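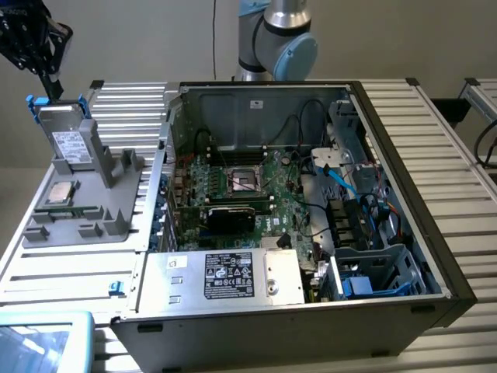

그림 4-2. 측면 패널을 분리해 눕혀 둔 타워형 본체와 부품 트레이

4.3 내부 부품 분리 및 트레이 보관

이 절은 타워형 데스크톱 본체에서 하드 드라이브, 메모리 모듈, 프로세서를 분리하여 트레이에 보관하는 순서를 설명합니다. 메인보드와 전원 공급 장치의 분리는 4.4절을 참조하십시오. 트레이(Wandora, 품번 1768)는 작업 전에 이물질을 닦아 두십시오.

주의: 전원 케이블을 뽑은 뒤 전원 버튼을 5초 이상 눌러 잔류 전류를 방전시키십시오. 전원 공급 장치의 덮개는 어떤 경우에도 열지 마십시오.

준비

1. 본체에 연결된 케이블을 모두 뽑고 자산 번호를 작업표에 적습니다.
2. 본체를 작업대 위에 눕힙니다. 분리할 측면 패널이 위를 향해야 합니다. 작업대 폭은 900 mm 이상이어야 합니다.
3. 측면 패널을 분리하여 본체 왼쪽에 평평하게 놓습니다.
4. 패널 위에 회색 트레이를 올립니다. 트레이가 흔들리면 패널의 루버와 겹치지 않는 자리로 옮깁니다.
5. 손목 접지 스트랩을 착용하고 집게를 섀시의 도장되지 않은 금속면에 물립니다.

하드 드라이브

6. 드라이브에서 데이터 케이블과 전원 케이블을 뽑습니다. 케이블의 선 부분을 당기지 말고 커넥터를 잡으십시오.
7. 양쪽의 파란색 플라스틱 레일을 안쪽으로 누른 상태에서 드라이브를 베이에서 빼냅니다.
8. 레일을 끼운 채로 드라이브를 세워 트레이의 높은 지지대 쪽에 꽂습니다. 라벨의 바코드를 가리지 마십시오.

참고: 레일은 드라이브와 함께 보관합니다. 레일만 따로 주문할 때는 Kwiatkowski 부품표의 1459번을 확인하십시오.

메모리 모듈

9. 슬롯 끝의 고정 클립을 바깥쪽으로 젖힙니다.
10. 모듈의 양쪽 모서리를 잡고 수직으로 들어 올립니다. 금색 단자에 손을 대지 마십시오.
11. 트레이의 긴 홈에 모듈을 가로로 눕혀 놓습니다.

프로세서

12. 방열판과 팬을 먼저 분리합니다. 잘 떨어지지 않으면 좌우로 조금씩 돌려 주십시오. 지렛대를 넣어 들어 올리면 소켓이 손상됩니다.
13. 소켓 레버를 누르면서 옆으로 밀어 걸쇠에서 빼고 끝까지 올린 다음, 고정 프레임을 엽니다.
14. 프로세서의 가장자리를 잡고 수직으로 들어 올립니다.
15. 은색 히트 스프레더가 위로 오게 하여 메모리 홈 위쪽의 칸에 놓습니다.

주의: 비어 있는 CPU 소켓 위로 공구나 나사를 옮기지 마십시오. 접점이 손상되면 메인보드를 교체해야 합니다. 소켓을 바로 다시 사용하지 않을 경우 Skinetix 보호 덮개를 씌우십시오.

참고: 그래픽 카드는 이 절의 작업 중에 확장 슬롯에 꽂아 두어도 됩니다. 카드를 분리해야 하는 경우 슬롯의 잠금 장치를 먼저 풀고 4.5절의 순서를 따르십시오.

작업 후 확인

16. 각 부품이 트레이의 지정된 자리에 들어갔는지 확인합니다.
17. 작업표에 부품 번호를 적고 트레이 번호와 대조합니다.
18. 트레이를 양손으로 들어 Brulska 보관함으로 옮깁니다. 보관함 한 칸의 최대 하중은 3000 g입니다.

조립은 분리의 역순으로 진행합니다. 프로세서를 다시 장착할 때는 기존 서멀 그리스를 닦아 내고 새로 도포하십시오.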